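Giving up soda, week 2

Quick one tonight, dinner's in the oven and I have maybe ten minutes. Still off the soda. Mostly. I was at 4 cans a day back in February, which I only admitted to myself when the recycling guy gave me a look. Headaches the first few days were awful, nobody at work wanted to sit near me.

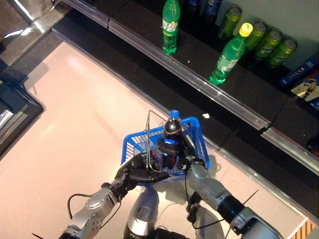
Mornings are fine. Coffee, toast, out the door, never even think about it. The bad time is 5 in the afternoon, when I get off the bus by Baidoo's and my legs just walk me in. I go in for onions. Then it's one dark bottle with a blue cap standing up in the basket and the whole plan is shot. My sister says shop after dinner, never hungry, never thirsty. She's probly right. Have tried it twice and both times came home with only the onions, so there you go.

What's helping: cold water with a slice of lime, in the big glass. Sounds dumb. Works better than the fancy flavored stuff, I tried a box of that and gave most of it away. Also going to bed earlier. Half of it was never thirst, I was just tired and wanted the sugar.

What isn't: diet. Makes me want the real one more. And keeping "just one" in the fridge for company. We don't get company.

Money part, for those who asked. I added up what I spent on drinks last year and got 553 dollars. Five hundred and fifty three!! That's new tires. I wrote it on a sticky note and put it on the fridge door, right at eye level, and I hate it, so I guess its doing the job.

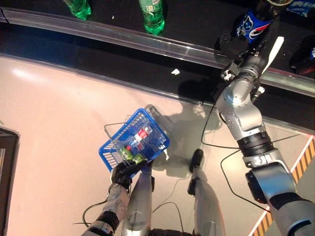
Next week

Going to try for zero, even on pizza night. Also want to fix the bike so I can skip the bus stop altogether and come home the back way, past the school. If anyone has a decent iced tea recipe without a ton of sugar, leave it in the comments. Ok oven's beeping.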